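How to sort out a box of mixed electrical bits

I put this job off from December until the box wouldn't shut any more. If you mend things at home you'll have one too – a deep box where every motor, switch, plug and length of wire ends up because it might come in handy. Mine had been through two house moves and I'd twice bought a part I already owned. Here's how I finally got through it, in an afternoon and a bit.

What you'll need

A clear table, the bigger the better
A few open bins or trays, all the same size if you can manage it
Small bags with a write-on strip
A permanent marker
Masking tape
A cheap multimeter (mine's a Nevia and it does the job)
A mug of tea

Before you start

Take out anything with a mains plug on it and any loose batteries. Batteries want a tub of their own with tape over the ends, and old swollen ones should go straight to the recycling point at the tip. Don't poke about inside power supplies or camera flashes either, they can hold a charge for a good while after they've been unplugged.

Step 1: Set your bins out first

I used to tip the whole lot out and then go looking for containers, and by the time I'd found some I'd lost interest. Now the bins go down before anything comes out of the box. Two on each side and something shallow in the middle for the bits I can't make my mind up about suits me nicely. A baking tray or an old roasting tin is fine for the middle one.
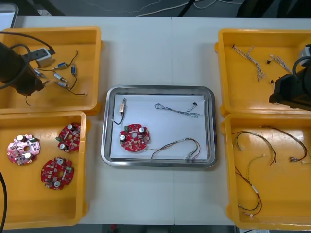

Step 2: Do a quick first sort

Four piles only: things that move (motors, fans, solenoids), things that switch, things that join, and plain wire. Don't stop to test anything and don't stop to admire anything! If it takes longer than a couple of seconds, into the middle tray it goes. I set a timer for 20 minutes and had a stretch when it rang, then went again.

You'll be tempted to untangle the wires as you go. Leave them. Lift out what comes easily and save the knots for the evening, when you've got the telly on.

Step 3: Go through one bin at a time

Pick the easiest bin and spread it out so nothing is sitting on top of anything else. Now you can match like with like. Read whatever is printed on the part, and if there's a voltage, write it on the bag straight away in big letters. Solenoids and little motors look so alike that I can't tell a 12 volt one from a 24 volt one by eye, and I've cooked at least one finding that out.

Keep the leads and connectors on. I went through a phase of snipping them off to make things tidier and regretted it every single time.
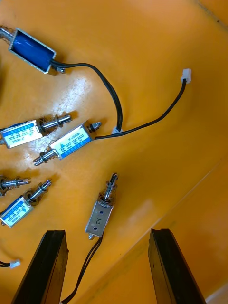

Solenoids spread out for a proper look, wires and all

Step 4: Test what's worth testing

For anything with a coil in it, set the meter to resistance and touch a probe to each wire. A steady reading is a good sign. If the meter reads as an open circuit, the coil or one of its leads has broken somewhere, so check the leads before you bin it. Switches are even quicker – use the beep setting and click them on and off.

Step 5: Bag, label, put away

Write the label as the thing you'd go looking for. "Small fan, 12V" is good. "Misc" is how we got here. My bags live in a Brutemum drawer unit, standing up like files, and I ended up with 41 of them, plus a carrier bag of stuff for the tip.

Keeping it that way

I leave one empty tray on the shelf for new arrivals and sort it when it's full. If you've got a better way of storing ribbon cable, please leave a comment, mine still springs out at me whenever I open the drawer.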